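Sorting out a pile of spare shoe insoles – how do you pair them and which ones go in which shoes?

Posted in Home & Closet, 1,798 views

Zdeňka Polák
Hello all, and sorry in advance for the length. Over the years I have held on to every insole that ever came out of a shoe, and in February I finally emptied the closet shelf where they lived. They're all mixed up, some thick, some felt, some plain, and I'd love to put them in proper pairs and store them so that I can find the right ones on a cold morning. I've been using a plastic tray to keep finished pairs together, which helps, but I keep stalling on the ones that look nearly the same. Do you match by color, by size, or by how worn they are? And is it all right to move insoles from one pair of shoes to another?

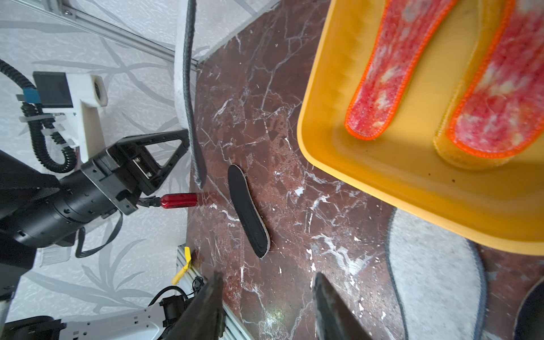 Mamta Kaushik
Oh, I do love a job like this, so let me go through how I do mine! Color first, always, because it gets most of the pile sorted before you've had to think. Then put the two of a color sole to sole, with one flipped over, and see whether the edges line up all the way around. If the heels match and the toes don't, you've got two sizes, and I'd set those apart and come back to them when everything else is finished.

For the near twins, look at the underside as well. There's often a size printed there, though it does rub off (mine from Zendska lost theirs in one winter). A left and a right should mirror each other, with the inward curve along the arch side. I once wore two lefts for a whole afternoon and blamed the shoes. 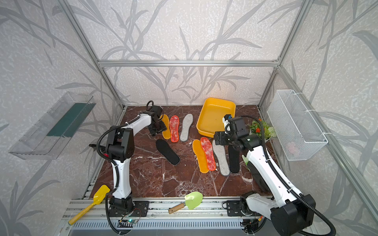 Lay every pair out side by side before you put anything away, toes all pointing the same direction. It takes up a whole table but you spot the odd ones right off. Felt goes in my winter boots, and the thinner ones go in flats and sneakers – anything too thick in a flat and your heel pops out with every step. Moving them between shoes is fine if they lie flat with no curling at the toe. If one is a little long, trim the toe end a sliver at a time and keep trying it in the shoe. I leave the heel alone.

To store them I put a loose rubber band around each pair and stand them in a shoebox from Drollstead, with a bit of card between the winter and summer ones. Air them overnight before you box them up!

Joly76
Match by size. Throw out anything that's gone flat at the heel, new ones are cheap. I keep 2 pairs per shoe and swap them every 6 weeks or so. Don't put felt ones in the dryer, mine shrank.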